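The Geometry of a Folded Shirt

A long-sleeve shirt is an awkward object to store. The body is close to a rectangle, but the sleeves leave it at an angle, and each one is a tapered tube with a thick seam at one end and a cuff at the other. Most folding methods differ only in what they do with those two tubes.

Zoi Stamatopoulos ran the alterations counter at Politis in Jarkbridge for ten years and now teaches garment care there in the evenings. Her course begins with the surface. A bed is too soft and usually too low. Fabric sinks into the cover, the hem drifts, and the second fold inherits the error of the first. She works on a hard table at hip height, covered with a mat ruled in squares.

The ruling has one purpose, to give the eye a straight line to compare with the side seam. Knit fabric will follow whatever direction it is pulled, and a shirt that looks square on a plain table can be off by the width of a thumb at the hem. Against a grid the drift shows early enough to correct.

Sleeves first

The shirt goes down flat, with the shoulders pulled level. The first sleeve is then brought straight across the body. Stamatopoulos wants it horizontal, just under the shoulder line, and she accepts creases in the sleeve at this stage. They can be smoothed from the shoulder toward the cuff with the side of the hand – never the other way, which pushes slack into the armhole.

The weak point is the upper edge of the folded sleeve. It tends to roll and stand up from the table, and if it is left that way the roll will print through the next layer as a ridge.
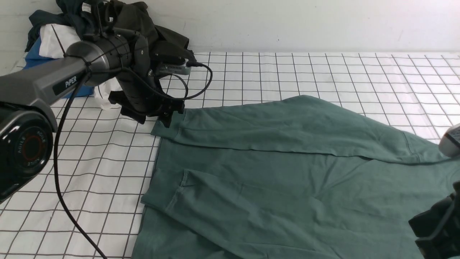

Folding the body

With both sleeves in, each side of the body is turned toward the center. The target is a strip of constant width from shoulder to hem. Long shirts are then folded in thirds, short ones in half.

Pantelis Pappas, who fits out closets under the name Binow, builds his drawers to a clear width of 44 centimeters. That takes two folded shirts side by side, with a little room for fingers. He is less strict about depth. "People measure the shirt and forget the hand," he says.

Shelf or drawer

Shirts stored flat on a shelf compress under their own weight, and the bottom one takes the set of every fold above it. Pappas stops a stack at 10. Filed upright in a drawer, the same shirts carry almost no load, but they need a firmer final fold and will slump if the row is not full.

Fabric decides the rest. Heavy cotton jersey holds a fold for months. Viscose blends relax overnight, and Stamatopoulos rolls them – loosely, sleeves inside, hem last.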